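Nilau Animal Health Office
Pages for Young Readers

Why Do Dogs and Cats Get Rabies Shots?

Rabies is a serious illness that affects the brain. It is caused by a virus, a kind of germ too small to see. Any mammal can catch it, including dogs, cats, bats, foxes and people.

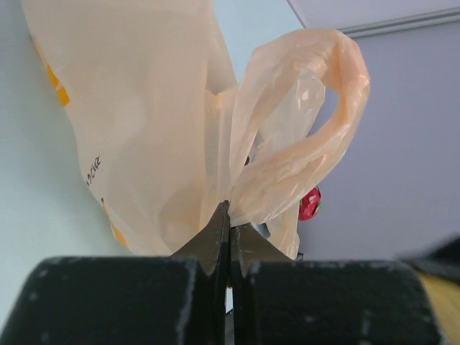
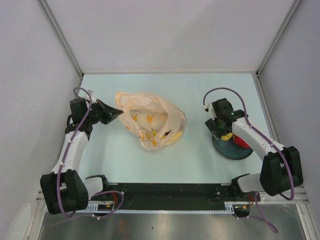
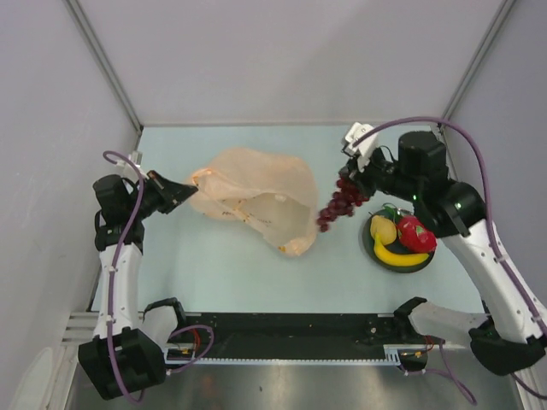
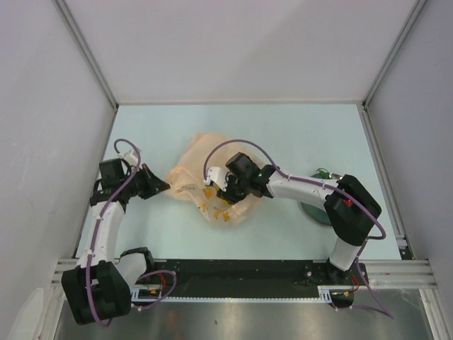
First picture: a thin plastic bag, close up. Next three: two robot arms at a light blue table.

How does rabies spread?

The virus lives in the spit of a sick animal. It is usually passed on through a bite. A scratch can also be a risk if spit gets into it. Petting a healthy, vaccinated dog does not give a person rabies.

What does the shot do?

A vaccine teaches the body to recognize a germ before the real one arrives. After the shot, the animal's body makes tiny defenders called antibodies. If the rabies virus gets in later, the antibodies help to stop it.

The protection fades with time. For this reason, pets need more shots as they grow older. Your veterinarian keeps a record and will tell your family when the next one is due.

What happens at the clinic?

Each June, the Office holds a free clinic in the Jara neighborhood. Last year 349 pets were vaccinated there, and over 60 of them were cats. The shot itself takes a few seconds. Most animals go home the same hour, perhaps a little sleepy.

"Please keep dogs on a leash and cats in a carrier," says Dr. Milagros Saavedra, the veterinarian in charge. "A quiet voice helps, too."

What should I do if an animal bites me?

Move away from the animal and tell an adult right away, even if the bite looks small. Wash the bite with plenty of soap and running water. The adult should call a doctor the same day - people can be given treatment that prevents rabies, and it works best when it is started early.

Never touch a bat, even one that is lying still on the ground.

Words to know

Virus: a very small germ that can cause illness.
Antibody: something the body makes to fight a germ.
Mammal: an animal that has hair or fur and feeds milk to its young.

Text by Hipólito Mansilla. Teachers may request printed copies at the front desk on Thursday.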